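Pantry Assistants (2 posts) - Noneo Community Food Store, Ulludthorpe

Noneo wishes to appoint two Pantry Assistants to work in the dry goods room at Ulludthorpe. The posts are part time, with 28 hours a week to be shared between the successful candidates, and begin in July. The room supplies households in the town and the outlying villages, and pasta is the line most often requested.

Main duties

Assistants receive donated and purchased stock, check the date and weight on every packet, and place goods on the correct shelf by type. Long pasta is kept apart from short shapes.
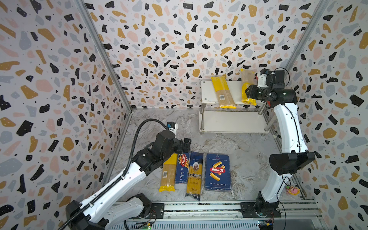 Is previous shop or warehouse experience required?
Applicants need no such experience, as full instruction is given during the first fortnight.

Packaging must be inspected before stock is shelved. Boxes with scuffed corners may be issued if the inner contents are sound - the final decision rests with the shift supervisor. Cooking times should remain legible, as many households rely on them.

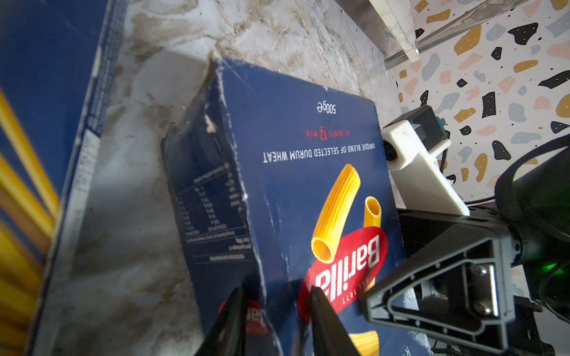 Barilla pasta, 500g box, with wear to the edges and corners.

Assistants also keep the shelves in order throughout the shift. Spaghetti of different makes may share a shelf, provided that the packets lie side by side and do not overlap.

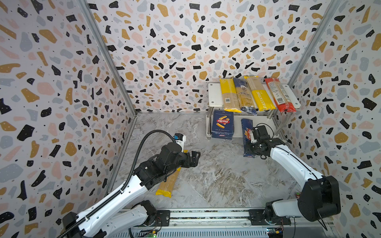 Older stock is brought forward at the close of each shift, and shortages are entered in the Lavo stock book. In the past year the room issued 1,255 parcels.

How to apply

Please send a letter of no more than 800 words to Hüsnü Kılıçarslan, Pantry Manager, Noneo, Roy House, Ulludthorpe. Applications from people returning to work are welcome. Interviews will be held on site.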